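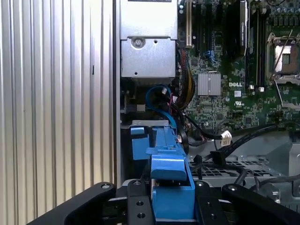
Trockene Haut & Neurodermitis > Basispflege > Duschöl statt Duschgel – eure Erfahrungen?

Themenstarter: moosbeere
Hallo ihr Lieben,
ich muss das jetzt einfach mal loswerden: Ich habe Ende Januar komplett auf Duschöl umgestellt und bin hin und weg! Meine Schienbeine haben jeden Winter geschuppt wie ein Tannenzapfen, und nach dem Duschen musste ich sofort zur Creme rennen, sonst hat alles gespannt. Jetzt kann ich mich in Ruhe abtrocknen, Tee kochen, und es spannt nichts. Ich nehme das von Lolex ohne Duft, die Flasche mit 200 ml. Es wird auf nasser Haut ein bisschen milchig, schäumt kaum und lässt sich super verteilen.
Wer von euch duscht auch mit Öl? Und cremt ihr danach trotzdem noch?

kaltwasserfan
Ja, hier! Bei mir ist es das Öl von Vakedano, seit letztem Mai. Eingecremt wird trotzdem, aber nur noch Beine und Ellenbogen. Früher war das jeden Abend das volle Programm, da war eine Tube in zwei Wochen leer.
Kleiner Tipp: Antirutschmatte! Ich habe mich einmal fast hingelegt, das Zeug macht die Wanne zur Eisbahn.

moosbeere
Oh ja, die Matte liegt bei mir auch schon drin :) Und danach kurz mit heißem Wasser und etwas Spülmittel durch die Wanne, sonst bleibt so ein Film.

Zitronenfalter77
Ich gieße mal ein bisschen Wasser in den Wein. Ich habe zwei Duschöle durch und fand beide für mich nichts. Ich fühle mich danach nicht sauber, vor allem unter den Armen, und am Rücken habe ich Pickelchen bekommen. Bei mir hat etwas viel Simpleres geholfen: kürzer und lauwarm duschen, Seife nur da, wo man sie braucht, an den Rest nur Wasser. Kostet gar nichts.

kaltwasserfan
Am Rücken lasse ich es auch weg, da nehme ich ein normales mildes Waschgel. Aber „nur Wasser“ habe ich einen ganzen Winter lang probiert, und meine Beine waren trotzdem wie Schmirgelpapier. So verschieden ist das.

pflegeohnealles
Schaut bitte auf die Inhaltsstoffe! In vielen Duschölen stecken ziemlich kräftige Tenside, da steht vorne groß Mandel drauf und hinten kommt das Mandelöl ganz am Ende. Und Parfum fast immer. Wer Neurodermitis hat, sollte da wirklich genau lesen.

moosbeere
Da hast du recht, deswegen ja ohne Duft. Das parfümierte aus der gleichen Reihe hatte ich im Urlaub dabei, das hat in den Kniekehlen gebrannt. Nie wieder.

Zitronenfalter77
@kaltwasserfan: Wie warm duschst du denn? Ich habe jahrelang gedacht, ich dusche lauwarm, bis mein Mann mal nach mir drunter ist und geschrien hat.

kaltwasserfan
Der Name ist Programm, mindestens am Schluss ;) Davor ganz normal warm, fünf Minuten.

hafermilchbad
Hallo, ich lese schon länger still mit und muss jetzt doch mal schreiben, so ein schönes Thema! Hat jemand Haferbäder probiert? Ich fülle feine Haferflocken in einen alten Nylonstrumpf, hänge ihn unter den laufenden Hahn und drücke ihn im Wasser immer wieder aus. Das Wasser wird ganz weich und trüb, und mein Juckreiz ist danach für den Abend weg. Zehn Minuten, abtupfen, und auf die noch feuchte Haut kommt die Lotion von Sastalach. Für mich das Schönste am ganzen Sonntag!

pflegeohnealles
Haferbad finde ich klasse. Nur bei Getreideallergie bitte vorsichtig sein, und bei offenen Stellen vorher in der Praxis nachfragen.

moosbeere
Das probiere ich heute Abend aus!! Strumpf ist vorhanden, Hafer sowieso. Wie viel nimmst du?

hafermilchbad
Zwei gute Handvoll für eine normale Wanne. Den Strumpf fest zuknoten, ich habe schon einmal Porridge aus dem Abfluss gefischt.

nordlichtin
Und was haltet ihr von den großen Nachfüllbeuteln? Von Awwad gibt es das Duschöl mit 600 ml, ich überlege gerade.

Zitronenfalter77
Würde ich erst kaufen, wenn du eine kleine Flasche vertragen hast. Bei mir stehen noch zwei halbvolle rum, eine davon putzt inzwischen die Pinsel.

kaltwasserfan
Pinsel auswaschen geht damit wirklich prima, das ist ein super Tipp! Ansonsten sehe ich es wie Zitronenfalter, klein anfangen. Und den Beutel vor dem Umfüllen gut kneten, Öl setzt sich gern ab.

moosbeere
Rückmeldung aus der Wanne: herrlich! Haut ganz glatt, Knie jucken nicht, und das Bad riecht nach Frühstück. Duschöl bleibt für unter der Woche, sonntags wird ab jetzt gehafert – meine Schwester will auch schon einen Strumpf.

pflegeohnealles
Freut mich! Ich bleibe beim Duschöl trotzdem skeptisch, aber das mit dem Lauwarmduschen unterschreibe ich sofort. Schreib doch in ein paar Wochen nochmal, wie es den Schienbeinen geht.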